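Magnesium glycinate label: is 818 mg the amount of magnesium or the whole compound?

Asked 7/7/26 in Vitamins and Minerals
2 answers

I switched from a drugstore magnesium oxide to Prenano magnesium glycinate capsules. The front of the bottle says "818 mg magnesium glycinate per serving." The serving size is 2 capsules. The panel on the back lists magnesium with a percent daily value of 20, but the milligram figure next to it is smudged on my bottle and I can't read it.

My old oxide tablets were sold by the magnesium number alone, so I have nothing to compare against. Two questions:

1. Is 818 mg the magnesium, or the magnesium plus whatever it is attached to?
2. If I take one capsule instead of the full serving, do I simply halve everything?

No kidney problems. I take a thyroid tablet in the morning and nothing else. I did write to the seller (Torkiditz) and got back a copy of the product page text.

Answer 1 (accepted)

The 818 mg is the compound. Magnesium glycinate is one magnesium atom bound to two glycine molecules, and most of the weight is glycine. Pure, dry magnesium bisglycinate works out to 14.1 percent magnesium by mass. Commercial material usually tests lower than that on account of bound water, unless it has been blended with oxide, in which case it tests higher.

You can recover the smudged number from the percent daily value. The US daily value for magnesium for adults is 420 mg. Twenty percent of that is 84 mg. So the serving supplies 84 mg of magnesium, give or take rounding on the label.

Now divide 84 by 818. That gives 10.3 percent, below the theoretical ceiling, so the label figures agree with each other. If the panel had claimed 40 percent from the same 818 mg, the ratio would be over 20 percent and you could conclude that oxide had been mixed in. Some labels call this "buffered." It is legal if the ingredients are declared, but check the ingredient line.
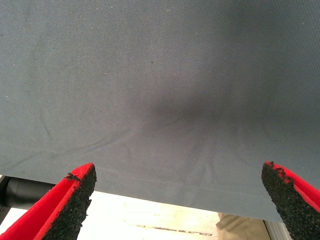

Blue-gray woven fabric, creased near the center

On the second question: yes, halve it. One capsule is 42 mg of magnesium. The panel always refers to the serving, and the serving is whatever the maker says it is. Fukuda sells a similar product with a one-capsule serving, so comparing the two bottles by the front number will mislead you. Compare magnesium per capsule, then price per 100 mg of magnesium.

Separate point, more important than the arithmetic. Magnesium binds levothyroxine in the gut and reduces absorption. The usual advice is to keep them at least four hours apart. Morning thyroid tablet, evening magnesium is the simple arrangement. Tell whoever orders your thyroid labs that you started it -- the form of magnesium does not remove the issue.

Comment on answer 1: The upper limit of 350 mg per day that gets quoted applies to supplements and medicines only, not to food. Add up your antacid if you use one.

Comment on answer 1: Thanks, this is what I needed. Ingredient line says magnesium glycinate, cellulose, rice flour. No oxide. Moving it to after dinner.

Answer 2

I would not worry too much about the numbers. I took Pemonden magnesium for most of April and it was fine, and that one was a powder so there was no capsule question at all. Glycinate is easier on the stomach than oxide for me. Citrate was not. If the label is smudged I would ask for another bottle, they should send one.

Comment on answer 2: This does not answer either question. A replacement bottle is a reasonable idea though -- the lot number and expiration date should be legible too.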